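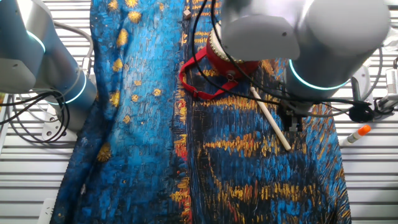
Ornuditz Publishes Results of Two-Arm Gripper Comparison

Side-by-side trials on small and soft household items will guide equipment choices for the Wiriya handling program

PLIRKCOMBE, April. Ornuditz, the applied automation laboratory based in Plirkcombe, today released the results of a comparison of two gripper designs and two arm controllers. The trials were carried out on the laboratory's twin-arm bench as part of Wiriya, its program on the handling of small, light and irregular objects.

The comparison covered 400 recorded attempts, divided evenly between the two grippers: 200 with a parallel-jaw unit fitted with flat rubber pads, and 200 with a unit of the same stroke fitted with curved, slightly flexible fingertips. Each gripper was run under both controllers, and the same 12 tasks were used throughout.

"Customers ask us which gripper is better, and until now we have had to answer from general experience," said Thanakorn Pongsiri, head of trials at Ornuditz. "We wanted a set of figures taken on one bench, by one team, with the same objects put down in the same places. The differences were smaller than some of our engineers expected on the simple tasks and larger on the awkward ones."

Objects and work surface

The trial set was drawn from ordinary items of the sort found in a home or a classroom. It included a small red drum with a gold-colored rim and a red strap, a pale wooden stick and a small beige cube. Tasks ranged from lifting a single object and setting it down again to picking up the stick and touching the drum with it.

The work was done on a printed cloth laid over a white slatted table. The print, in the manner of a Van Gogh night painting, runs from bright blue with yellow stars on one side to dark navy with streaks of gold and orange on the other. Ornuditz selected a busy pattern so that the vision system would be tested on something more demanding than a plain mat. Creases in the cloth were left in place between attempts, and operators were instructed not to smooth it once a series had started.

Findings on grippers

On the cube, the two designs performed almost identically. Both took hold of it reliably when the approach was straight down, and most failed attempts were traced to errors in estimated position.

The stick produced the clearest difference. The flat pads held it firmly when they closed square across its length but allowed it to rotate when the approach was even slightly off. The curved fingertips tended to center the stick as they closed, and operators recorded fewer second attempts as a result. The advantage was greatest when the stick lay at an angle to both arms.

The drum was the most difficult object for both units. Lifting it by the rim was possible with either gripper. Lifting it by the strap was less dependable, and results varied with the way the strap had fallen. The flat pads did better here, as the wider contact area kept the strap from slipping out sideways. Ornuditz does not recommend either gripper for strap handling without further work.

Findings on controllers

The first controller follows a planned path and makes no corrections after the arm has begun its descent. The second adjusts the path during the final part of the approach, using the live camera view. The correcting controller gave better results on the stick and on the strap with both grippers. It was also slower, and on the cube the additional time brought no measurable benefit.

Engineers noted that the correcting controller was more sensitive to the background. Over the darker area of the cloth, where the gold streaks run, it paused more often before closing the gripper. The laboratory has since changed the camera exposure setting and will repeat that part of the series.

Cable routing was also reviewed. Loose cable near the gripper can hide an object from the camera at the moment it is most needed, and the report includes a short section on how cable position affected individual attempts. Attempts in which a cable touched an object were kept in the results and are marked in the tables.

"We decided early on that we would not throw out the untidy runs," said Pongsiri. "A user who installs this equipment will have cables and creased cloth as well, and the figures should reflect that."

Next steps

Wiriya will continue with the curved fingertips as its standard fitting, with the flat pads kept for tasks involving straps, ribbons and other narrow flexible parts. A third design, combining a curved inner surface with a wider tip, is in preparation at the Ornuditz workshop.

The next round of trials will concentrate on tasks that need both arms at once, such as steadying the drum with one gripper while the other brings the stick to it. Timing between the two arms will be recorded in addition to success and failure. Utilton, which supplies fingertip materials to the program, will provide pads in two further grades of rubber for that round.

Availability of the report

The full report, including task descriptions, attempt tables and controller settings, is available on request from the Ornuditz trials office in Plirkcombe. Laboratories wishing to repeat the series may also request the object list and the placement guide. Fingertip drawings are available to Wiriya partners under the existing program agreement.

About Ornuditz

Ornuditz tests and develops handling equipment for light industry, education and service use. Its work covers grippers, arm controllers and camera placement, and includes independent trials carried out for equipment makers and buyers.

Media contact

Trials Office, Ornuditz, Plirkcombe
Requests for interviews with Thanakorn Pongsiri should be made through the Trials Office.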